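Sorting at the Quezada Street workroom

The yellow shelving unit is in and being used.

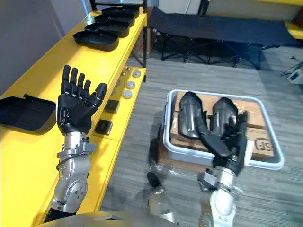
Until March the molded parts from Koltel went straight into whatever box was nearest, and finding a matching piece could take most of a morning. Now the black trays have their own row on the upper tier, and the shoe-shaped pieces go in a gray bin on the carpet beside it. Small items stay along the front edge of the shelf, where they can be reached without moving a tray.

A few points for anyone using the area. Leave a gap behind each tray so it lifts out cleanly. Wipe the yellow top with a dry cloth only – it is glossy and shows every smear. Please don't stack bins on the striped carpet, as the bottom one gets pushed out of shape.

The next delivery from Tedik is 64 pieces, packed in 2 cartons. They will be unpacked at the Starnport end of the room and brought over once they have been checked against the slip. Bins should be emptied by 6 p.m. so the floor can be vacuumed.

Labels for the shelf are still on order. Until they arrive, put things back where you found them.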